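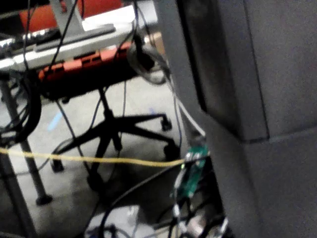 Maritza Castaño has run the suturing bench at Gasora for 3 years. Before the arms came she closed practice wounds by hand, up to 124 stitches on a long day. "I went home with sore thumbs," she says. Her desk job now is done from an office chair with an orange-red seat, among hanging black cables and a yellow one running across in front of the chair base. "You learn where to put your feet."

The system, which the firm calls Ponano, was switched on in December. Castaño watches the stitching and steps in when a throw goes wrong. In the first month she stopped it 43 times.
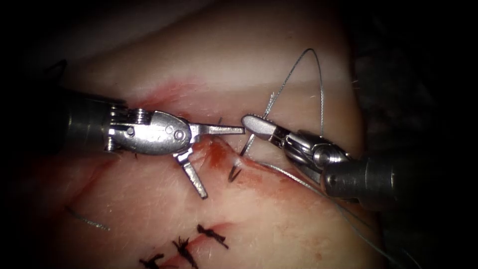 She was worried about her post, and so were the others. Two colleagues moved to the Toledo office, by choice, she says. Her own hours stayed the same, but almost 60 per cent of them go on checking and notes.

"I miss the sewing a bit. I still do some by hand on 16th June, when the new starters come, so they know what a good knot feels like."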